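Workshop tips: comparing hand-held grippers on laundry 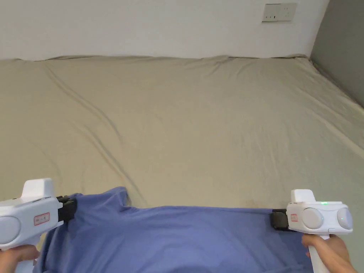 Two-handed hold on a blue garment, one gripper at each upper corner.

We ran two jaw sets, the Baert and the Drutberg, through 156 folds each in a spare bedroom at Fudum. Logging was done on a Grurnus controller. Notes for anyone setting up a similar bench at home follow.

Work surface. Use a bed with a plain fitted sheet in a colour well away from the garment. Strip pillows and blankets first. Creases in the sheet are tolerable; a patterned doona cover is not.

Pinch depth. Take 26 mm of fabric at each corner. Shallower than that, the Drutberg jaws lost jersey knits on the lift. The Baert jaws held at half the depth but marked light colours.

Tension. Spread the grippers until the top edge dips only slightly, then stop. Overstretching pulls the neckline out of shape and the next fold starts crooked. Keep both hands at the same height.

Trigger. Close fully before lifting. Partial closure reads as a valid grasp on the Grurnus and has to be removed from the log by hand. Our full log came to 3791 grasps, and almost 1000 needed checking for this fault. Raising the closure threshold one step fixed most of it.

Lighting. Overhead, even, no desk lamp. A side lamp throws fold shadows that the wrist cameras confuse with garment edges.

Cleaning. Lint builds up at the jaw hinge. Brush it out between loads with a dry toothbrush. Do not use fabric softener on test garments; grip on cotton dropped noticeably with both jaw sets.

Result: Drutberg for shirts and tea towels, Baert for jeans and bath towels. Fleece has not been tested yet.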